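Boards > Paint & Finishes > Furniture > Bright colours on a table you eat off

Bright colours on a table you eat off – go on, talk me into it

marrowfat
We've bought a second-hand Clultska, the big extending one, and it's been sanded right back. Everyone in the house has agreed it should be painted and that's where the agreement stops. I want something properly cheerful. My partner wants "a nice stone". I've lived with nice stone in two rented flats and I'm done with it!

The room has white walls, one north-facing window and old pine boards on the floor, quite orange. The budget is £30 for paint, more if I can make a good case. Has anyone gone bright on a table that gets used three times a day, and do you still like it?

pegbag_lil
Yes and yes. Mine is tomato red, has been for years, and I still get a little lift when I come down in the morning. Food looks wonderful on it (not beetroot). Do it.

Hob_and_Anchor
I'll be the wet blanket. A bright table is the only thing you see in a small north room. I did one in cobalt and it went dead and heavy by teatime from October to April. Ended up repainting the lot. Put the colour on the chairs, where you can change your mind one at a time.

kirsty_a
Oh, I can't let that go by! Cobalt is a cold colour in a cold light, so of course it sulked. The warm end behaves completely differently. Ours is a yellow-green, somewhere between a pear and a lime, and it's the best thing I've ever done to a piece of furniture. I went through 16 sample cards before I settled, taped to the underside of a tray so I could carry them about and look at them in the morning, at lunch and under the lamp. Most of the greens I'd picked went grey after dark. The ones with plenty of yellow in them held up.

The other thing is the floor. I'd worried about green next to wood and I needn't have. Orangey boards and a yellow-green get on like old friends, they've both got yellow in them, so neither one looks like a mistake.

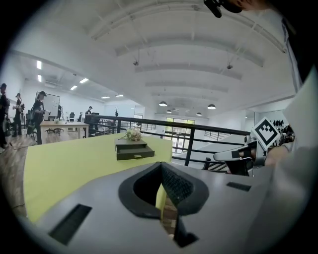 4 min read

If you want the dull bit: two coats of Catterall primer, light sand, three thin coats of colour with a small foam roller, then a hard clear varnish on the top only. Leave it a good long while before you put anything heavy on it. I didn't, the first time, and the fruit bowl left a ring that I had to flat back and redo. Totally my own fault – I was too excited to wait.

Kirsty

marrowfat
Kirsty, that's exactly the sort of colour I had in my head and didn't have a name for. Does it scratch?

kirsty_a
A bit, at the end where everybody dumps their keys. I touch it up with an artist's brush and a jam jar of the leftover paint. Keep some back!

Hob_and_Anchor
I'm glad it works for you, but "they've both got yellow in them" isn't really a rule. So has mustard, and mustard on pine looks like a school canteen. What's the light like in your room? If it faces south you can get away with nearly anything.

kirsty_a
East. Lovely till eleven, then fairly ordinary. I take the point about mustard though, I've seen that canteen.

tinofnails
Can I speak up for not painting it at all? It's already sanded. Totunari oil, two coats, wipe off, done, and you can patch it whenever you like without the whole top looking like a map. Paint is a commitment. My sister paid £285 to have hers stripped after she went off it.

pegbag_lil
But then it's a brown table on a brown floor, tinofnails. Marrowfat came here for cheerful.

tinofnails
Brown is cheerful. You lot have no poetry.

marrowfat
Update on 2nd October: samples are up. I've got four yellow-greens and, to keep the peace, one stone. The stone looks like porridge in our light and even my partner said so, out loud, in front of a witness. The one in the lead is slightly more pear than lime. We're leaving them up over the weekend and then it's decision time.

Hob's idea about the chairs hasn't gone to waste either. We've got a set of odd Lurberg ones from my gran and I might do those off-white so the top can get on with it.

Hob_and_Anchor
Off-white chairs with that would look very good. I still wouldn't do it in my own kitchen, but I'd come round to yours for dinner. Get a wax on the chair seats or they'll mark in a week.

pegbag_lil
Photos when it's done please!!

Similar threads
Foam roller or brush for a smooth top?
How long before painted shelves stop sticking
Pine floor gone orange – stain it or live with it?
Mismatched chairs, same colour or not
Clear varnish yellowing over white
Best way to store leftover paint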